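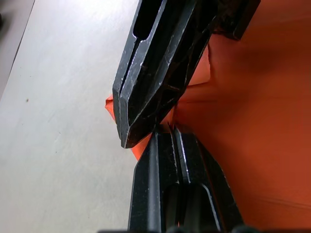
私たちのフットサルチーム、ドルルキクの冬の大会について、少し長く書きます。日本語で長い文を書くのは久しぶりですから、変なところがあったらすみません。まず、ユニフォームの色の話です。今年から写真の布のような明るいオレンジ色になりました。去年までは紺色でしたが、相手のプレナールも紺色で、毎回ビブスを借りなければなりませんでした。オレンジ色なら、体育館の反対側にいる味方もすぐに見つかります。私は目が悪いので、これは本当に助かります。

大会は1月に、隣の市の体育館でありました。参加したのはドルルキク、プレナール、フンディネ、サバラの4チームです。全部のチームと一回ずつ試合をして、勝ち点の多い2チームが決勝に進みます。参加費は一人1,000円でした。体育館のお金と審判の方のお礼に使われます。

フットサルを知らない方のために書くと、コートに出るのはキーパーも入れて5人です。交代は何回でもできます。サッカーと違って、疲れたらベンチに戻って、また出ることができます。この「また出ることができる」が、私のような選手には大切です。走るのは好きですが、長く走るのは得意ではありません。

自己紹介を忘れていました。ソレダ・ベニテスです。左のサイドをやっています。キーパーはアドラシオン・ロブレスさん、後ろはアティフ・ラージプートさん、前はフルヘンシオ・エレロさんです。右のサイドは試合によって変わります。監督はいません。練習の内容はアティフさんが考えて、試合中の交代はベンチにいる人が声をかけます。

最初の試合の相手はフンディネでした。若い人が多くて、とても速いチームです。始まってすぐ、私のパスが弱くて取られて、そのまま失点しました。恥ずかしかったです。みんな「次、次」と言ってくれましたが、しばらく足が重くなりました。

前半の終わりに、フルヘンシオさんがコーナーキックから同点にしました。練習で何度もやった形です。ボールを後ろに戻して、アティフさんが強く低いボールを蹴って、遠いポストで触るだけです。練習ではいつもタイミングが合いませんでした。本番で初めて合いました。

後半はずっと守っていました。フンディネのシュートがポストに当たった時、大きい音がして、私は入ったと思って下を向いてしまいました。でもアドラシオンさんがボールを抱いて、もう投げる準備をしていました。1対1で引き分けです。

二試合目はサバラです。ここには、前にドルルキクにいたマカレナ・イバラさんがいます。引っ越しをして、家から近いサバラに入りました。私の癖を全部知っている人ですから、やりにくいです。私は左で受けると中に入りたくなります。マカレナさんは最初から中で待っていました。

それで途中から、中に入らないで縦に行くことにしました。左足で蹴るのは自信がありません。一回目はボールが外に出て、二回目は相手の足に当たりました。三回目にやっと速いボールが入って、フルヘンシオさんが決めました。2対1で勝ちました。試合の後、マカレナさんに「左足、使えるようになったね」と言われて、うれしかったです。

お昼はおにぎりを食べました。試合の間が長かったので、体が冷えました。冬の体育館は本当に寒いです。次はベンチ用の長い上着を持って行きたいです。それから、温かい飲み物は自動販売機ですぐに売り切れますから、水筒のほうが安心です。これは来年の自分へのメモです。

三試合目のプレナールには0対2で負けました。言い訳はありません。彼らはボールを取られた後、戻るのが速いです。私たちは攻めている時に気持ちがよくなって、四人とも前に行ってしまいます。二つの失点は同じ形でした。一回目で直せなかったことが残念です。

それでも勝ち点でフンディネより上になって、決勝に進みました。フンディネが最後の試合でサバラに負けたからです。自分の力だけで決めたかったと思いますが、アティフさんは「規則は規則だから、堂々と出よう」と言いました。「堂々と」という言葉をその時覚えました。

決勝の相手はまたプレナールです。始まる前に、ベンチで約束を一つだけ決めました。四人の中で、必ず一人は真ん中の線より後ろに残ること。残る人は声を出すこと。簡単な約束ですが、疲れると声が出なくなります。私は日本語とスペイン語が混ざって、自分でも何を言っているのか分かりませんでした。

前半は0対0。さっきより良い試合でした。プレナールの選手も少し困っているように見えました。アドラシオンさんは近いシュートを足で二本止めました。キーパーの足の出し方は、いつも壁にボールを当てて一人で練習しているそうです。

後半、相手のフリーキックで先に点を取られました。壁に入っていたのは私とアティフさんです。私たちの間を通りました。もう少し体を寄せればよかったです。壁の作り方は、実はちゃんと練習したことがありませんでした。次の練習で最初にやります。

残り時間が少なくなって、アドラシオンさんも前に上がる形にしました。ゴールを空にするので怖いです。でも一人多くなると、ボールを回しやすくなります。何回か回して、右でフルヘンシオさんが空いて、強いシュート。キーパーがはじいて、そのボールが私の前に来ました。

左足でした。考える時間がなかったので、蹴れたのだと思います。1対1。フットサルを始めてから、大会で点を取ったのは初めてです。どうやって喜べばいいか分からなくて、走って自陣に戻りました。後で「もっと喜んで」と叱られました。

PK戦になりました。結果から書くと、負けました。外したのはアティフさんで、ボールは上のバーに当たりました。帰りの車の中でアティフさんは静かでしたが、途中の店でラーメンの大盛りを頼んだので、みんな安心しました。体育館から家まで73分かかりました。道が混んでいました。

プレナールの皆さん、優勝おめでとうございます。最後に握手をした時、相手のキーパーの方が「オレンジ、見やすくて嫌だった」と言っていました。私たちに見やすい色は、相手にも見やすいようです。そのことは考えていませんでした。

応援のことも書きたいです。この体育館の二階の席には最大100人入れるそうです。家族や友だちが来てくれて、決勝の時は他のチームの人も残って見ていました。サバラの人たちが私たちの名前を呼んでくれました。マカレナさんが教えたのだと思います。

質問をいただいたので答えます。「初心者でも入れますか」。はい、入れます。私も最初は足の裏でボールを止めることができませんでした。必要な物は室内用のシューズと、すねを守るレガースです。シューズは底の色が床につかない物を選んでください。ユニフォームは大会に出る時に作ればいいです。

もう一つの質問。「日本語ができなくても大丈夫ですか」。大丈夫です。コートの中で使う言葉は多くありません。「右」「左」「戻れ」「フリー」「来てるよ」。最後の「来てるよ」は、後ろから相手が近づいている時の言葉です。私は最初、誰か友だちが来たのだと思って、入口のほうを見ました。その間にボールを取られました。

次の大会は春の予定ですが、まだ場所が決まっていません。それまでの練習では、フリーキックの壁と、守りの戻り方をやります。PKの練習もしたいとアティフさんが言っています。練習を見に来たい方は、メッセージをください。返事は夜の9時ごろになります。

長い文を読んでくださって、ありがとうございました。間違った日本語があったら、優しく教えてください。

追加です。「勝ち点」の計算について聞かれました。勝ちが3点、引き分けが1点、負けは0点です。ですから私たちは4点、フンディネは3点でした。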